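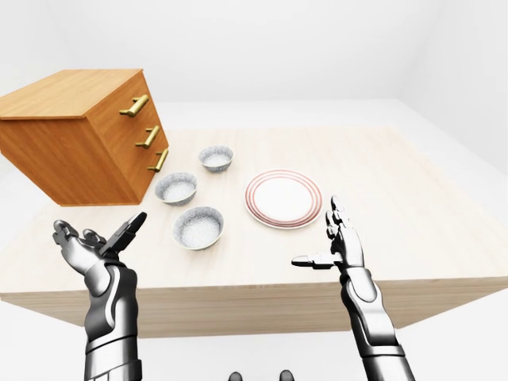
Unit 4: Planning a Runway Presentation

Required reading: course packet, the chapter on show formats. Bring your line sheet to the seminar.

A runway presentation is a scheduled event at which a label shows its collection to buyers, press and invited guests. Students should be able to tell apart the three formats used in this course: the full runway show, the static presentation and the private appointment.

4.1 Guest list and seating

The seating plan is drawn up after the venue contract is signed. In the Tarkard case study, the label had 237 requests for 100 seats. Buyers with open orders were seated first, followed by trade press. Standing places were assigned at the door.

4.2 Running order

The running order fixes the sequence of looks, the model for each look and the time allowed for changes. Looks that share shoes or outerwear must be placed far enough apart for a full change.
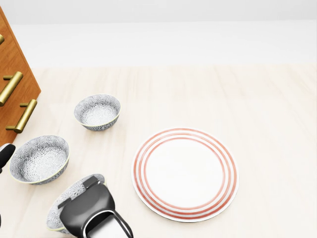
A printed copy is kept at the dressing area and a second copy with the music operator. Any change made after the fitting must be entered on both and initialed by the show producer.

4.3 Assignment

Prepare a running order for the Quinlan fall collection, using no more than 90 garments. State the format chosen and defend it in one page. Work is due in November and should be submitted to Siebe Goossens. Questions on the case study may be addressed to Nga Âu during office hours.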